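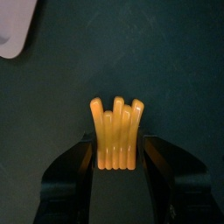 Chip Night is back, and this year we're doing it properly

If you missed the March one, ask anybody who was there about the vinegar. We ran through three fryers of chips before the second half of the quiz, and the hall smelled wonderful for a week afterwards. So yes, Chip Night returns to Kostley Hall on 3rd September, doors at half past six, first basket out at seven!

The big news is the potatoes. Nkrumah Darko has been growing a whole strip of them up at the Dreltham Lane plots, and he's offered us the lot. He's put in two kinds, a floury one for proper fat chips and a waxy one that he swears makes a better thin chip than anyone gives it credit for. I was doubtful, I'll admit, but he did a trial pan for a few of us after the last work morning and I went back for more twice (three times, if you count the ones I pinched off my neighbour's plate). They go a deep gold at the ends and stay soft in the middle, and they don't need anything on them except salt.

We're cooking them the slow way this time. The chips get cut the night before and left in cold water, then dried really well on tea towels – please bring tea towels, we never have enough – and fried twice, gently the first time and fiercely the second. If you've only ever done them once through the fat at home, do try it. Let them cool completely in between, spread out on a tray, and don't be tempted to hurry that bit. Mine used to come out limp and brown and I blamed the potatoes for years. 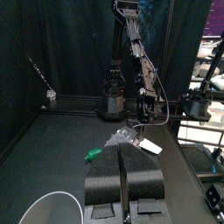 For anybody who'd rather not have fried food, there will be a big tray of oven wedges with paprika and garlic, and the Nartey bakery is sending over soft white rolls for chip butties. They've also promised a seeded loaf without dairy, so let us know if you'd like some put by. Curry sauce is back by popular demand. Mushy peas are back because I asked for them.

We've laid out seats for 191 this time, with the long tables down the middle and the smaller round ones by the stage. March made £440 for the new cooker and it would be lovely to beat that. The old one has two rings that work and a door you have to hold shut with your knee, and I am so looking forward to saying goodbye to it.

The quiz starts at eight. Teams of up to six, and there's a picture round, a music round and a round all on vegetables, which Nkrumah has written himself and won't show a soul. The raffle has some lovely things in it already, including a cream tea for two at Skirkuton and a sack of the Dreltham potatoes, so have some coins in your pocket.

We still need peelers! The cutting session is from four o'clock the day before, in the hall kitchen, and we could do with 16 pairs of hands. Bring your own peeler if you've got one you like, as the hall ones are blunt. There'll be tea and a radio, and children are very welcome to come and do the rinsing, wellies advised.

Tickets are on the board by the front door, or you can put a note through the office letterbox with your name and how many you'd like. We're holding 30 back to sell on the night for people who can't plan ahead (I'm one of you). Please say on your note if you want the wedges.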